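생활수납 이야기방 > 바닥·전선 정리
카펫 깔린 작업방, 바닥에 늘어진 선들 어떻게들 하고 계세요?
조회 1715 · 추천 58

느린오후
안녕하세요, 늘 읽기만 하다가 처음으로 글을 써 봅니다. 여기 글들 덕분에 부엌 서랍도 정리했고 현관 신발장도 한 번 뒤집어엎었는데, 마지막까지 손을 못 대고 있는 데가 작업방 바닥이에요. 회색 카펫이 깔린 방인데 처음 깔았을 때는 발도 안 시리고 의자 끄는 소리도 줄어서 참 좋아했거든요. 그런데 살다 보니 선이 하나둘 늘어나서, 지금은 청소기를 돌릴 때마다 한숨부터 나옵니다 ㅠㅠ

제일 신경 쓰이는 게 연한 색의 가느다란 선이에요. 길이가 남아서 바닥에 빙 둘러 고리처럼 늘어져 있어요. 검은 선은 그나마 눈에 잘 띄어서 피해 다니는데, 가느다란 쪽은 회색 카펫 위에서 눈에 잘 안 들어와서 양말 신은 발가락에 자꾸 걸려요. 지난달에는 전화 받으러 뛰어가다가 정말 넘어질 뻔했습니다. 남편은 그냥 발을 들고 다니라는데 그게 어디 말처럼 쉬운가요.
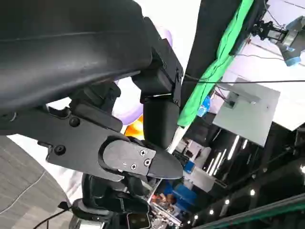
그래서 생각해 본 게 두 가지예요. 하나는 Delić 바닥 몰딩을 사서 선을 전부 그 안에 넣는 것, 다른 하나는 남는 길이를 묶어서 벽 쪽으로 붙이는 것이요. 몰딩은 150센티짜리가 있던데 카펫 위에서도 제대로 고정이 되는지 상품 설명만 봐서는 도무지 모르겠더라고요. 혹시 써 보신 분 계시면 꼭 좀 알려 주세요. 참, 초록색 긴 천 띠도 있는데 이걸로 선을 덮거나 묶는 건 어떨지도 궁금합니다. 색이 아주 밝은 초록이라 눈에는 확 띄어요.

밤나무집
반가워요, 첫 글 환영합니다! 저희 집도 똑같이 회색 카펫이라 글 읽으면서 몇 번이나 고개를 끄덕였는지 몰라요. 몰딩부터 말씀드리면 저는 카펫 위에서는 말리고 싶어요. 뒤에 붙은 양면테이프가 매끈한 장판에는 잘 붙는데 카펫 결에는 며칠 버티다가 한쪽 끝부터 들려요. 들린 데에 또 발이 걸리니까 선만 있을 때보다 더 성가시더라고요. 떼어 낸 자리에는 끈끈이가 남아서 그거 지우느라 주말 오전이 다 갔습니다.

저는 결국 남는 선을 둥글게 말아서 Trollulel 벨크로 끈으로 묶고 책상 다리에 매달아 놨어요. 볼품은 좀 없어도 바닥이 비니까 청소기가 쭉쭉 나가요. 한번 해 보시면 왜 진작 안 했나 싶으실 거예요 ㅎㅎ

삼층다락
저는 밤나무집님하고 생각이 조금 달라요. 몰딩이 나쁜 게 아니라 양면테이프가 카펫하고 안 맞는 거라서, 바닥에 까끌이가 달린 천 덮개를 쓰시면 돼요. 벨크로 거친 면이 카펫 올을 잡아 주는 건데 저는 두 번째 겨울을 나는 중이고 지금도 멀쩡합니다. 방 한가운데를 가로질러야 하는 선이 있으면 책상 다리에 매다는 걸로는 해결이 안 되잖아요. 저희 집은 콘센트가 문 옆에 하나뿐이라 어쩔 수 없이 가로질러 가거든요.

다만 카펫이 고리 모양으로 짜인 종류면 안 붙을 수도 있고 올이 뜯길 수도 있으니, 구석에다 한 뼘만 먼저 붙여 보세요.

Vivero맘
고리 모양 카펫에 까끌이 붙였다가 올 뜯긴 사람 여기 있습니다... 삼층다락님 말씀대로 구석에서 시험해 볼걸, 저는 방문 바로 앞에다가 시원하게 붙였거든요. 떼는데 소리부터 심상치 않더니 실이 주르륵 따라 올라왔어요. 지금은 그 자리에 작은 발매트를 덮어 놓고 삽니다. 느린오후님 카펫이 어떤 종류인지부터 확인하시는 게 먼저일 것 같아요.

느린오후
와, 이렇게 길게 답을 주실 줄 몰랐어요. 감사합니다! 방금 바닥에 쪼그리고 앉아서 손톱으로 살살 만져 봤는데 겉이 꽤 오톨도톨해요. 이게 고리로 짜인 건지 잘린 건지는 봐도 잘 모르겠네요. 돋보기 찾아서 다시 볼게요. 그리고 밤나무집님, 책상 다리에 매다시면 선이 당겨지지는 않나요? 제가 예전에 한 번 너무 바짝 묶었다가 의자를 빼면서 플러그까지 뽑은 적이 있어서 겁이 나요.

밤나무집
바짝 묶으면 당연히 당겨져요! 책상 쪽으로 손바닥 두 개 길이쯤은 헐렁하게 남겨 두세요. 그리고 말 때 너무 작고 단단하게 말지 마시고 국그릇 둘레 정도로 넉넉하게요. 가느다란 선일수록 꺾이면 속이 상하기 쉬워요. 저는 충전선 하나를 그렇게 보냈습니다.

모과차한잔
저는 초록 천 띠 얘기에 손 들어 봅니다. 덮는 건 반대예요. 천만 덮어 놓으면 밟을 때 밀리고, 밑에 선이 있는 줄 모르니까 오히려 더 걸려요. 친정 엄마가 거실 선 위에 스카프를 덮어 두셨다가 손님이 미끄러지셔서 온 식구가 놀란 적이 있거든요. 전기가 흐르는 선을 천으로 꽁꽁 싸는 것도 저는 마음이 안 놓이고요.

대신 짧게 잘라서 표시용으로 쓰시면 참 예쁠 것 같아요. 밝은 초록이라면 회색 바닥 옆에서 잘 보일 테니, 가느다란 선 중간중간에 리본처럼 묶어 두면 발이 알아서 피해 가지 않을까요?

삼층다락
리본은 귀엽긴 한데 청소기에 빨려 들어갑니다 ㅋㅋ 경험담이에요. 표시보다는 바닥에서 치우는 게 먼저라고 봅니다.

모과차한잔
아이고, 청소기 생각을 못 했네요. 저희는 빗자루를 써서요. 그래도 저는 책상 위로 올라오는 부분에는 리본 하나쯤 있어도 된다고 우기겠습니다. 뽑을 때 어느 선인지 바로 알 수 있으면 얼마나 편한데요.

동네목수
조금 다른 얘기인데, 선을 어디에 둘지보다 선 길이를 줄이는 게 빠를 때가 많아요. 바닥에 고리가 생길 만큼 남는다면 애초에 긴 걸 쓰고 계신 거니까요. 같은 단자로 짧은 걸 하나 사시면 묶을 일도 없어집니다. Kosodgate 매장에 가시면 길이별로 걸려 있고, 온라인보다 직접 대 보고 사는 게 실패가 적어요. 가실 때 책상에서 콘센트까지 끈으로 한번 재서 그 끈을 들고 가세요. 줄자로 재면 꼭 모퉁이 돌아가는 길이를 빼먹게 되더라고요.

Vivero맘
끈 들고 가는 거 너무 좋은 방법이네요. 저는 매번 눈대중으로 샀다가 서랍에 어중간한 선만 한가득이에요.

느린오후
다들 정말 감사해요. 돋보기로 보고 왔는데 고리 모양이 맞는 것 같아서 까끌이 덮개는 마음을 접었습니다. 검은 선은 벽 쪽으로 옮기고, 연한 선은 일단 국그릇 크기로 말아서 묶어 둘게요. 월요일에 쉬는 날이라 Kosodgate에도 들러 보려고요. 초록 띠는... 모과차한잔님 말씀대로 책상 위쪽에만 하나 묶어 볼까 해요. 남편한테 가위 어디 뒀는지 물어보는 중입니다.

밤나무집
벨크로 끈 사실 거면 낱개 말고 롤로 사세요. 한번 묶기 시작하면 온 집 안 선을 다 묶게 돼요. 저는 냉장고 뒤까지 갔습니다.

삼층다락
짧은 선으로 바꾸신 다음에도 방을 가로지르는 게 남으면 다시 글 남겨 주세요. 고리 카펫용으로 가장자리만 눌러 주는 덮개를 본 기억이 있는데, 집에 가서 이름 찾아볼게요.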